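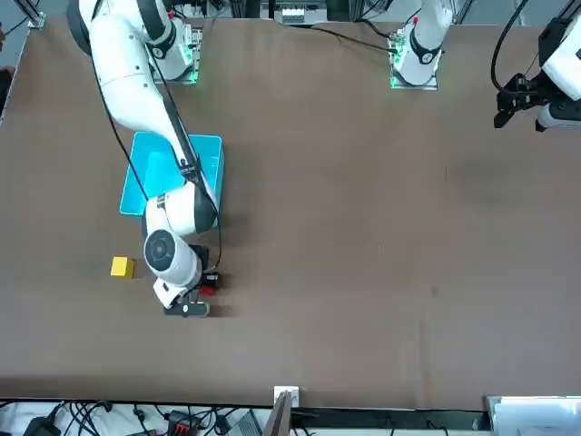 作業台、2月。ターコイズのトレーと黄色のキューブ。

作業ノート　2月
件名:台の天面の手入れ、トレーと小物の片づけ

朝9時すぎから。台の天面の状態を見ておくことと、イストコームに渡す片づけセットのトレーの置き場所を決めること、この二つが今日の分。記入は自分、午後の途中からゾイ・マヴロマティスも少し参加。

1. 天面

茶色の天面、右半分の空いている側に薄い擦れと黒っぽい汚れが散っている。もともと色に少しむらがあるので、遠目には気にならない。斜めから光を当てると擦れの方はわかる。汚れの方は真上から見た方が拾いやすい。

先に乾いた布で全体を拭き、次に固く絞った布。落ちる汚れと落ちない汚れがあった。落ちなかった分は中性洗剤を薄めたものを布の端につけて、円を描かずに一方向だけで拭いた。これで半分くらいは薄くなる。残りは染みのようになっていて、今日はそのまま。

擦れには何もしていない。ヴァンゲリスから1000番の耐水ペーパーで軽く当てたらどうかと提案があったが、前に別の板の端で試したときに艶が変わって、そこだけ目立つようになった。端材が出てきたらもう一度だけ試す。本番の面にはそれまで紙やすりを当てないこと。ペーパー自体は引き出しの二段目に残っている。

手前の縁は指でなぞって確認。ささくれや欠けの引っかかりはなし。右の角だけ少しべたついたので拭き直した。たぶんテープの糊。養生テープを台に直接貼ったらその日のうちにはがす、というのを壁の紙に書き足した。

2. トレー

ターコイズの浅いトレーは、いまは中央より左、奥寄りに置いている。縁の立ち上がりが低いので、キューブのような小物の出し入れはしやすい。そのかわり、丸いものを入れて台を揺らすと縁を越えることがある。試しにビー玉を入れて台の脚を軽く押したら、一個出た。丸いものはふた付きの箱に分ける。

色については前から意見が割れている。デスピナ・バラスカスは白がいいと言っていて、理由は中身の色がそのまま見えるから。自分はターコイズのままでいいと思う。茶色の台に置いたとき、どこまでがトレーでどこからが台か、子どもでも迷わない。白も見やすいが、汚れが早く目につくし、台の上に紙を広げていると紛れる。ポリクセニ・フラグクは「緑や青のブロックを入れたら見つけにくいのでは」と気にしていた。これはそのとおりで、青緑のブロックを入れて腰の高さから見ると確かに沈む。黄色と赤はすぐ目に入る。セットの中の青緑を何か別の色に替えるか、トレーの方を替えるか。ナヴバーグの色見本が届いてから決めたい。

トレーの底に敷くフェルトも一度当ててみた。音は静かになる。ただ、端が浮いて小物が下に潜る。両面テープで留めると洗うときに面倒なので、敷かない方に傾いている。

洗い方:ぬるま湯とスポンジ、伏せて水切り。布で拭くと繊維が残る。四隅に細かい埃がたまるので、古い歯ブラシを使うとよい。歯ブラシは流しの左の缶。

3. 小物

黄色のキューブは子どもの積み木くらいの大きさ。トレーの外に出しておいて、どのくらい離れたところから気づくかを見るのに使っている。茶色の天面の上だと黄色はよく目立つ。部屋の入口に立っても、あるとわかる。台の手前の縁に近いほど袖で落としやすいので、仮置きは縁から12センチより内側と決めた。鉛筆で印をつけるとまた汚れになるから、目分量でよい。

赤は、黄色に比べると少し暗く沈む。昼の光なら問題ないが、夕方に天井の灯りだけになると茶色に寄って見える。4時半ごろにもう一度見たが、やはり黄色の方が先に目が行った。赤をもう少し明るくできないか、ヴラホプロスに問い合わせる。急がない。

棚にあった在庫も今日の機会に全部出して仕分けた。積み木の類は全部で66個。うち角がつぶれているものは別の袋に入れて「貸出不可」と書いた。塗りの薄くなったものは捨てずに練習用へ。どこのセットのものかわからない細い棒が混ざっていたので、心当たりのある人は持っていってほしい。棚の一番下、透明の袋。

仕分けの順番について。最初は大きさで分けようとして、途中で色に切り替えた。色の方が手が速い。大きさで分けると、二番目と三番目の差がわずかで、いちいち並べて比べることになる。ゾイも同じことを言っていた。セットの説明書も「まず色で分ける」に直したい。いまの文面は大きさが先になっている。

4. 片づけの手順(いまのところ)

・トレーを先に置く。台の奥寄り、左側。
・外に出ている小物を手前から順に拾う。
・同じ色のものが続いたらまとめて入れてよい。
・入れるときは落とさず、底に置く。
・台の上に何も残っていないか、右側も見る。
・最後に乾いた布でひと拭き。

三つ目は賛否あり。グンヴォル・ハルヴォルセンは一個ずつの方が数え間違いがないという意見。子ども向けなら確かにそうかもしれないが、工房の片づけでそこまでやると時間がかかる。説明書では一個ずつ、こちらではまとめて、と分けて書くことにする。

五つ目は自分がよく忘れる。トレーが左にあると目も左に寄って、右の空いたところに置いたものが残る。昼前にも消しゴムを一つ置き忘れていた。

5. 影のこと

台の上にものがあると、右側に柔らかい影が落ちる。暗い色の小物がその中に入ると見落としやすい。黄色は影の中でもわかる。灯りを一つ足すと影は薄くなるが、今度は天面の擦れが光って見えるので、写真を撮る人はどちらかを我慢することになる。自分の作業ではいまの明るさで足りている。

影の向きが気になる場合は、トレーを回すより小物の仮置き位置をずらす方が早い。トレーを動かすと台に擦れが増える。動かすときは持ち上げること。引きずらない。今日だけで二回引きずったのは自分なので、大きな声では言えない。

6. 保管

終業時はトレーを伏せずに棚へ。伏せると縁に重さがかかる、とポリクセニ。重ねる場合は間に紙を一枚。積み木は布袋に入れ、袋の口は結ばずに折るだけでよい。結ぶと翌朝ほどくのに手間取る。

ドリルテオの仕切り箱を使う案も出たが、仕切りの幅が50ミリで固定されていて、大きい方の積み木が入らない。小さい方だけ入れると箱が二種類になる。見送り。箱は廊下側の棚に置いたままなので、ねじの整理に使いたい人はどうぞ。

残り
・端材を探して1000番で試す(ヴァンゲリス)
・赤の色味の問い合わせ(自分)
・説明書の順番を「色が先」に直す(ゾイ)
・落ちなかった汚れ、別の洗剤で目立たない場所から(自分)
・青緑のブロックの扱い、色見本が来てから

追記、5時。デスピナが白いトレーを家から一枚持ってきてくれるとのこと。並べて見比べるまで、色の件は保留。

追記その二。中性洗剤の残りが少ない。買い物の紙に書いた。布も二枚足した。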